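**Dark blue in a north-facing room: talk me into it (or out of it)**

**peninah_k**

Hello all! We've finally got the keys to the Lunley flat and I have the decorating itch badly. The back room faces north, it's a bit of a shoebox, and every sensible person in my life says paint it white. I've done white. I had white for six years in the last place and it looked like weak tea from October to March.

So I want to go dark. Proper inky blue, all four walls, maybe the ceiling too if I'm feeling brave. Has anyone done it in a small room? Did you still love it after a winter? And what do I do about the woodwork, which is currently a shiny cream that I already hate?

**Upendo_M**

DO IT. I painted our box room navy two winters ago and it's the room everyone ends up in. North light is already grey, so white just shows you the grey. A dark colour gives it something to do. I sit in there with one lamp on and a book and I'm happy as anything.

Paint the woodwork the same colour. Skirting, door, the lot. All those pale lines round the edge chop a small room up.

**noemi cortés**

Going to be the voice of doom, sorry! I did this in my Prekandale flat and painted over it within the year. Lovely at night, I'll give it that. But I work from home and by two in the afternoon I had every light on and still felt as if I was in a cellar. If it's a bedroom or a snug, fine. If you need to see what you're doing in there, think hard.

Also dark matt paint marks if you so much as look at it. Bags, elbows, the hoover. Mine had a shiny stripe all down the side by the door where people brushed past.

**peninah_k**

Ooh, that's useful, thank you both. It'll be a reading room and spare bed, so mostly evenings. The marks do worry me a bit, my nephews are in and out and they are sticky people.

**Joyce Makokha**

Get a washable matt and the marks are much less of a bother. It has a touch more sheen than the dead flat stuff but you stop noticing after a day or two.

My big tip is the undercoat! Ask for a grey one tinted to go under dark blue. I didn't the first time and it took four coats before the old magnolia stopped grinning through. With the grey I did my hallway in two. And cut in and roll one wall at a time so the edges don't dry before you get back to them, or you'll have a picture frame round every wall.

**Upendo_M**

Seconding the grey undercoat. I'd still go dead flat on the walls though, Joyce. The washable one catches the light from a side lamp and shows every bump in old plaster.

**Joyce Makokha**

Depends on the plaster! Mine's new. Fair point for an old flat.

**CarolineRotich**

Jumping in because I love this topic far too much. My sister and I did the downstairs at Skirkberg in a slate blue, a greyed one with no purple in it, and that's where I'd steer you. The really rich navies go almost black in north light. A blue with grey in it stays blue.

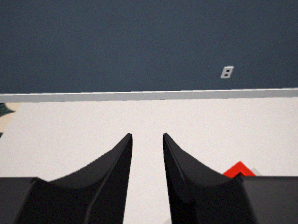

Paint big test pieces, too. I use lining paper, a metre or so long, and move it about the room morning and evening. The little pots are only a few pounds each and they saved me from a teal I was completely sure about (it looked like a swimming bath by teatime). Stick one next to the window and one in the darkest corner, they'll look like two different tins.

**noemi cortés**

Agree with all of that. Mine was a rich navy and yes, black by teatime. Maybe I'd have got on better with a greyer one. Still wouldn't work in it!

**Upendo_M**

Noemí, come and sit in my box room for an evening and I'll have you converted.

**peninah_k**

Right, I'm sold on a greyed blue. £40 set aside for testers and lining paper, and I'm going to the shop first thing. Flat on the walls, something tougher on the skirting, same colour everywhere. Ceiling still undecided. Anyone done the ceiling?

**CarolineRotich**

Yes, and I'd do it again tomorrow. Wear a hat.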